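Zollard 1025 Folding Balcony Table

Home > Outdoor > Small Space Tables > Zollard 1025

Item no. 1025-LB
Ships in one carton. Some assembly required.

The Zollard 1025 is a folding table for balconies, narrow porches and other places where a full patio table will not fit. The top is 98 cm long and the legs fold flat against the underside for storage. It can stand on its own or be pushed up against a railing or wall.

The top is powder-coated steel. The coating resists rain and sun, but it will scratch if you drag clay pots or cast iron across it. Use felt or rubber feet under anything heavy. A small bottle of touch-up paint is sold separately (see Parts).

Specifications

Top length: 98 cm
Top material: powder-coated steel
Legs: steel tube, folding, with locking brace
Feet: replaceable rubber caps
Maximum load, evenly spread: 40 kg
Colors: light blue, sand, dark green

Assembly

The legs come attached. You will need to fit the cross brace with the four bolts in the bag and push on the rubber feet. The bolts should be tightened by hand first, then a quarter turn with the wrench. Open and close the legs twice before loading the table to check that the brace clicks into place on both sides.

The older Gimen table used a longer brace. Gimen braces do not fit the 1025, and the bolt holes should not be drilled out to make them fit.

Choosing a position

Ginette Collet of our product desk recommends measuring from the railing to the door before you order, with the door open. The 1025 works best with its long side to the railing, which leaves the walking space clear. Balcony floors usually slope a little toward the drain, and the front feet can be turned to level the top.

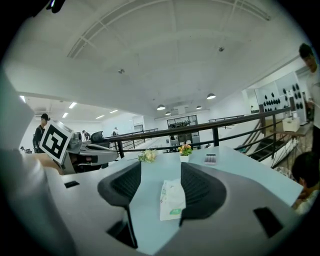 The light blue top is the color we sell most of, and it goes well with white or gray railings. Set with the far edge along the railing, it leaves the near side open for sitting or for work. There is no raised lip on any edge, so light things left lying on top, such as a plastic package, should be brought in or weighed down when the wind picks up.

Parts

Rubber feet, set of four
Cross brace with bolts
Touch-up paint, all three colors
Storage cover, Lomoson, fits folded table only

Delivery and returns

Orders placed before noon leave the Peñalver warehouse the next working day. No deliveries go out on Tuesday. Returns are accepted unassembled and in the original carton. For missing parts, write to Ramiro Campos in customer service and include the item number from the carton label.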